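Daltport Food Packing Cooperative
Equipment Review Meeting — Minutes
March 3, 2025

Chair: Remo Bassi
Also in the room: packing floor leads, maintenance, purchasing, and two people from the Greco Street site

1. Previous minutes
Accepted with one fix. The conveyor belt order in item 4 should have said Greco Street, where it read Daltport.

2. Trostell two-arm packing kit
Remo opened by saying this was the item he had been looking forward to since December, and he was not alone. The kit comes as a pair of arms with two-finger grippers, the controller, the mounting hardware and a year of software updates. Trostell is offering it on a 20-week trial, with the option to buy at the end. The trial fee would come off the purchase price.

Purchasing went through the terms. Setup and two days of training are included. Replacement finger pads are not, and come in packs of 20. The rental works out at $458 a week, and that covers phone support during our day shift. Evening support is extra and we would have to ask for a quote.

The packing leads were really pleased with how the arms handle mixed fruit. Everybody expected bananas to be the sticking point, and there was a long and happy discussion about plums instead. Small fruit with a shiny skin is what our own people drop most when they rush, so a gripper that takes its time over it would be welcome on the gift box line.

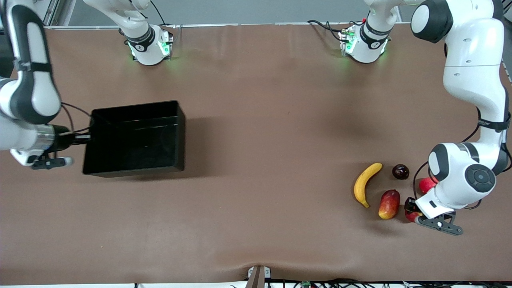 Trostell kit, mixed fruit and bin, both arms at the table.

Maintenance asked about cable routing. Our benches get wiped down at every shift change and loose cables would be in the way. Remo said Trostell sells a covered channel for the back of the bench, and he will get the price. Maintenance also wants the power supply up off the floor, whatever else is decided.

Greco Street asked how the kit compares with the Ternholm single arm they looked at last year. Purchasing said the Ternholm is cheaper and takes up less bench, but it can't hold a bin steady with one hand while it fills it with the other. Greco Street would still like to see the two side by side — they have less room than we do.

Bruising was the one real worry. The leads would like to pack 100 gift boxes during the first month of the trial and have them checked by the same people who check the hand-packed ones. Agreed by all. Mangoes to be included, ripe as well as firm.

Decision: go ahead with the trial at Daltport, on the gift box line only. Review at the halfway point.

Actions
Remo: covered channel price, evening support quote, start date from Trostell
Purchasing: trial agreement, with finger pads listed as a separate line
Maintenance: clear bench 2 and move the label printer
Packing leads: write up the bruising check and pick who goes to the training

3. Cold room door
Seal still leaking at the bottom corner. Part is on order. Please keep using the side door until it is fitted.

4. Other business
Greco Street would like their hand truck back.

Next meeting to be set once Trostell confirms a start date.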